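4.3 Loss of grip during two-arm lifts

The Kudov controller was run for 504 simulated lifts of a long block, with both arms closing from opposite sides. In 315 of these the block reached the target height. Most of the remaining runs failed the same way: one gripper made contact early and pushed the block toward the other arm, which then closed at the wrong angle (setup in Figure 6).
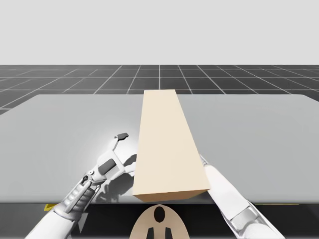 Why did the force limit not stop the early push?
The limit was checked every 200 ms, and the block had already turned by the time the first check came.

Figure 6. Simulated two-arm task with the long block on the table.

We moved the check into the inner control loop and repeated the lifts with the same starting positions. Early contact still occurred, but the arm now paused until the second gripper reported contact. Runs in which the block slid before contact are treated separately in Section 4.4.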